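Ticket 2223 — mesa clara, superficie / cerco blanquecino
Estado: abierto (pendiente de respuesta proveedor)
Prioridad: media
Asignado a: Aleksi Nieminen
Producto: mesa cuadrada Marby, madera clara. Cesta de alambre Jirness. Limpiador Gidodel.

Entrada 1, 9:40
Aviso de sala: al pasar la mano por la mesa se nota una zona áspera, tirando al centro, y según cómo te pongas se ve un cerco blanquecino. Dicen que salió después de la limpieza de octubre. No sé qué se usó, nadie lo apuntó. Pregunto a limpieza y sigo.
De momento pedido que no pongan nada caliente encima y que no le den con estropajo. Por favor.

Entrada 2, 10:15
Limpieza contesta: usaron Gidodel sin diluir, una pasada, y lo dejaron actuar "un rato". Un rato cuánto. Me dicen que casi 30 minutos. La hoja que tenemos pegada en el armario pone 11 como maximo y diluido, así que por ahí puede venir.
Primera comprobación con la mesa despejada en la parte de delante, luz de techo encendida.
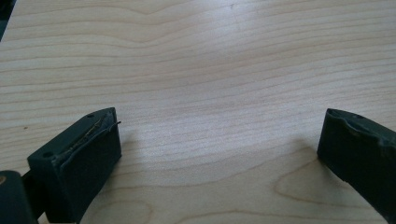 El cerco no hay manera de verlo de frente. Probé desde los cuatro lados, agachado, con la linterna del móvil, y solo desde el lado de la puerta me pareció distinguir algo. El problema es que el brillo en la parte alta del tablero se come la veta y la deja casi blanca, y así no distingo qué es reflejo y qué es mancha. La veta ondulada más abajo se lee bien, incluido el óvalo alargado de cerca del borde, lo uso de referencia para medir. Apuntado: zona áspera al tacto a un palmo por detrás del óvalo. A ojo no la veo.

Pendiente: apagar techo y mirar con luz lateral. Pasar paño húmedo bien escurrido, secar, volver a tocar.

Entrada 3, 11:30
Hecho lo del paño. Solo agua, dos pasadas siguiendo la veta, secado con trapo de algodón. Lo áspero sigue pero menos — o me estoy acostumbrando, no descarto nada. Que lo toque otra persona sin decirle dónde.
Luz lateral: la persiana no baja del todo, está atascada (ticket aparte, ya abierto, no mezclar). Con el techo apagado mejora poco.
Otra cosa, la cesta. Alguien la arrastra en vez de levantarla, lo he oído yo. Si la base tiene una rebaba puede estar rayando el barniz y entonces el Gidodel no pinta nada aquí. Son dos hipótesis distintas y hay que separarlas antes de reclamar, porque a Marby le va a faltar tiempo para decir que es mal uso.
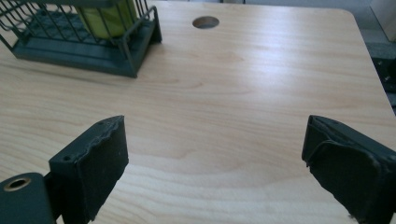
Entonces, orden de pruebas para la tarde:
- levantar la cesta, darle la vuelta, pasar un trozo de media vieja por la base. Si engancha, rebaba
- lo mismo en el tablero, en la zona áspera y en una esquina que no se use
- si engancha solo el tablero: residuo o barniz levantado
- si enganchan los dos: fieltros en la base y hablamos

No lijar. Lo pongo porque ya lo han propuesto.

Entrada 4, 15:05
Prueba de la media hecha. Base de la cesta: no engancha en los lados largos, en una esquina un pelín. Tablero: engancha en la zona áspera, en la esquina nada. O sea que algo hay en el tablero seguro y la cesta queda como sospechosa menor. Le pongo fieltros igual, tengo una hoja de 36 en el cajón.
La persona que tocó a ciegas señaló el mismo sitio que yo. Bien.
Mandado correo a Marby con la pregunta concreta: si el acabado es barniz al agua o aceite. Del manual no se saca, la página del acabado viene en blanco en nuestro PDF. Đàm tiene el de papel, se lo he pedido.

Entrada 5, 16:20
Vuelta a poner la cesta en su sitio, un poco por detrás del centro, a lo largo. Al tirar de ella en corto no se oye el roce de antes.
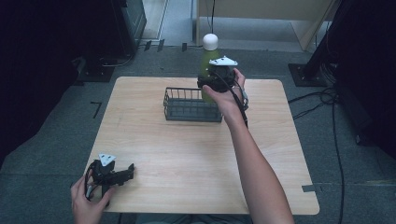

Mesa con la cesta de alambre y la botella verde de tapón blanco al lado.

Acordado con sala: la cesta se levanta, no se arrastra. Botellas con posavasos hasta que sepamos qué acabado es. Limpieza solo con paño húmedo, Gidodel fuera de esta mesa hasta nuevo aviso (lo he puesto en el armario con rotulador, en grande).

Pendiente:
- respuesta Marby, acabado
- manual en papel, Đàm
- repetir la prueba de la media mañana a primera hora, antes de que entre nadie
- si sigue igual, probar jabón neutro muy diluido en la esquina, nunca directo en la zona

No cerrar el ticket aunque lo pida el sistema, que la otra vez se cerró solo y hubo que reabrir. A. N.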